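Front diff growl after lift, only between 40 and 50

Posted in: Drivetrain and Axles

grivport_mike

Half-ton 4x4 with independent front suspension, leveled two inches on a Jarkau spacer kit. 300 miles after the install I have a growl from the front between 40 and 50 mph. It is there in 2WD and 4WD and goes away if I lift off the gas. Tires are the same ones I had before the lift, balanced twice. Wheel bearings have no play at 12 and 6 or at 3 and 9. Diff fluid was full and clean. Is this CV angle or a bearing that happened to go at the same time?
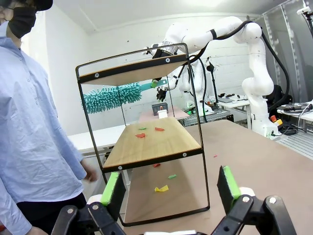 I can get the truck on stands this weekend but I would like to know what to look at first. I have not installed a diff drop yet. The kit did not come with one.

Ikechukwu Onuoha

Check the CV angle first. Measure from the wheel hub center to the fender lip on both sides and compare with stock. A two inch spacer on top of the strut gives more than two inches at the wheel on most IFS trucks, depending on the control arm ratio. Mine measured almost three.

If the axles are steep, the inner joint runs near the end of its travel and loads up under throttle. Your axles turn all the time in 2WD, so the noise will be there in both modes. Look for grease thrown from the inner boots. Then check the needle bearing on the passenger side axle tube, which wears faster at an angle. With the wheels off the ground, grab the shaft next to the tube and push up and down. Any clunk there means the bearing is done.

A diff drop bracket took out most of the noise on mine. Retorque the bolts after 244 miles or so. I did mine at the first oil change and two had backed off.

tread884

mud tires do that. rotate them

onyeka_offroad

Same growl on my truck, different cause. The shop in Brarnley found the skid plate touching the crossmember. Take it off and drive it before you buy parts. Four bolts, 18 mm on mine.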